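3.2 Finger Pad Maintenance and Cell Calibration

The Druvia cell consists of one fixed arm at the side of a white bench and a hand-held gripper that shares its finger geometry. Demonstrations are recorded with the hand-held unit and replayed on the arm, so wear on either set of pads shows up as a mismatch in grasp width at contact. In the Jallcombe trials this mismatch was the largest single source of failed replays, ahead of marker loss and cable drag. We therefore treat both sets of pads as one consumable and service them on the same schedule.

Pads are replaced every 2,000 closing cycles or when the textured face shows visible rounding at the tip, whichever comes first. The old pad is peeled from the root toward the tip, and the seat is wiped with isopropyl alcohol and left for 5 minutes before the new pad is pressed on. After replacement, the fingers are closed on a gauge block and the zero offset is stored. The hand-held unit is inspected first, held over the bench with the pads toward the operator. Figure 4 shows the unit in this position, with the arm and its marker cube to the left.
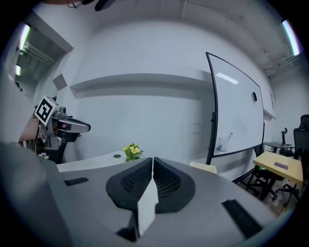 Figure 4. Hand-held gripper with textured finger pads in the foreground; fixed arm with fiducial marker cube at left.

The marker cube is mounted on top of the arm and is used to register the hand-held camera to the arm base. It is checked after each pad change, as the force needed to seat a pad on the arm side can shift the cube on its mount. The check uses 173 views taken with the arm parked. Views in which the marker face is overexposed by the ceiling lights are discarded, and the set is retaken if fewer than 90 remain. If the recovered pose differs from the stored one by more than the repeatability of the arm, the cube mount is tightened and the procedure is run again from the start.

Objects on the bench are left in place during the check. Clearing it, as recommended in the earlier Gajewski protocol, removed background features that the visual tracker depends on and made the registration less stable. The Callimden software logs the cycle count, the zero offset and the marker pose under one service entry, and replay is locked until all three fields are filled.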